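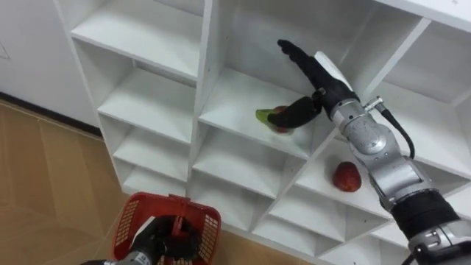
The white cube shelves, seen from above.

Bromholm 2-seat electric buggy, review after one season

I bought the Bromholm in June from a dealer called Oditz, who sells mostly used golf cars and a few small utility vehicles. We have a holiday park with 307 pitches in the Sauerland, and the hills there are not kind to small motors. Our old petrol cart was too loud for the early morning round, so I was looking for something electric.

First the good points. The buggy is very quiet. At 6 in the morning I can drive between the caravans and no dog barks. The seat is firm but I have a bad back and I prefer it so. The steering is light, and the turning circle is small enough for the lane behind the wash house, where with the old cart I always had to reverse once.

On the flat it holds its speed well. On the steep road to the upper field it becomes slow with two persons and a full load of gas bottles, but it never stopped. The brake holds on the slope too. I would only wish for a longer pedal, my boot slips from it sometimes.

Range: the brochure of the dealer promised more than I get. With our hills I drive about 10 miles and then I prefer to charge. A full charge takes the whole night, 9 hours if the battery is really low. The charging cable is too short. I had to buy an extension for outdoor use, and for this price I think a longer cable should be included.

The rear box is made of plastic and is deep enough for tools, but the lid has no lock. I asked Oditz about it and they sent me an Enda lid with a key, which fitted after I drilled two new holes. It cost extra. The windscreen is also extra, and please order it at the beginning. I ordered it later and waited five weeks for it, in the rain.

Service was friendly. One rear light failed in the first month and the mechanic came to us and changed it without a bill. The manual is only one thin booklet and the page about the fuses shows a different model.

I paid 2000 more than for a reconditioned cart of the same size. For a flat golf course I would take the reconditioned one. For our hills I would buy the Bromholm again, with the windscreen and the lid in the first order.

Four stars from five.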